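**Clanora reading rooms: progress report to the Cultutero fund**
07/05/2024

Enrollment for the spring term closed at 148 children, against a target of 100. Most of the growth came from the Salehi site, where the school now sends its second graders over after lunch. Skavivico stayed flat, and we do not expect that to change before September.

Spending is on plan except for books. Large-print titles cost more than we budgeted, so we moved money over from the travel line — Danica Havlíček approved the change by email.

Attendance records are now kept the same way at both sites. The old sheets from Skavivico had 2 different spellings for many of the families, and cleaning them up took Kianoush Nikzad most of a month. Reading checks were done with every child who had been enrolled for nine weeks or more. Scores will follow in a separate table once Oddur Bach has gone over them.

The rooms themselves need little. Each has a table, wall power and a sign on the wall.

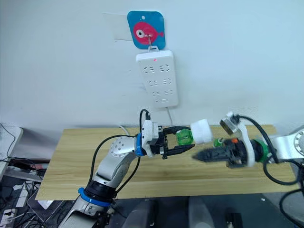

Songül Kozan asked that the late pickup hour be kept through the summer, as several parents at Salehi work until six and have no other option. We have costed this and can cover it until the end of August. After that it would need new money, and a short request is attached.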